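Ticket 642: demo episodes rejected at import, PC assembly cell
Opened by: Junhao Hou
Component: Uder recorder
Date: 21/08/2019

Of 177 episodes uploaded from the Womwood cell, 18 failed the import check with "phase label missing". All 18 belong to the hard disk task. CPU and memory episodes import normally.

Stills from the fixed workspace view:
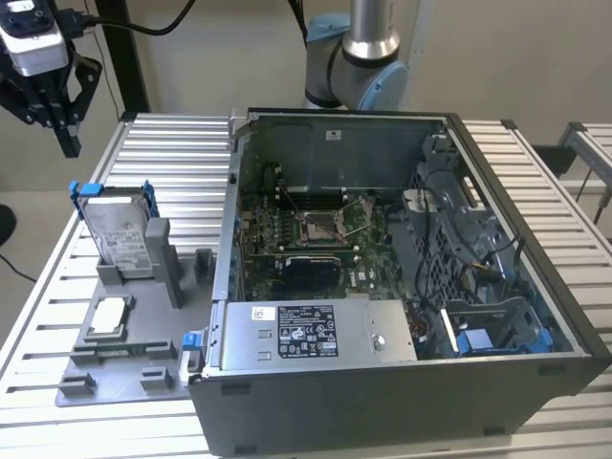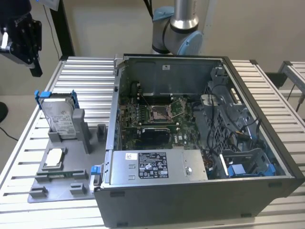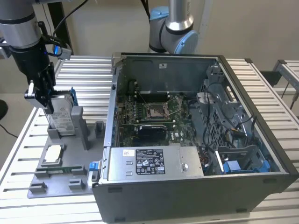 Fixed view, tower on its side, CPU socket open. Drive in gripper in the third still only.

Checked so far:
- Clock offset between arm and camera logs is 8 ms. Within limits.
- Joint data complete in every rejected file.
- Grasp label is written only if the gripper width changes after recording starts. Operators who close on the drive before pressing record get no label.

Workaround: start recording with the gripper open and clear of the fixture. Do not delete the rejected files. Kiiskinen can relabel them from the width log.

Status: open, waiting for recorder patch from Drorkard.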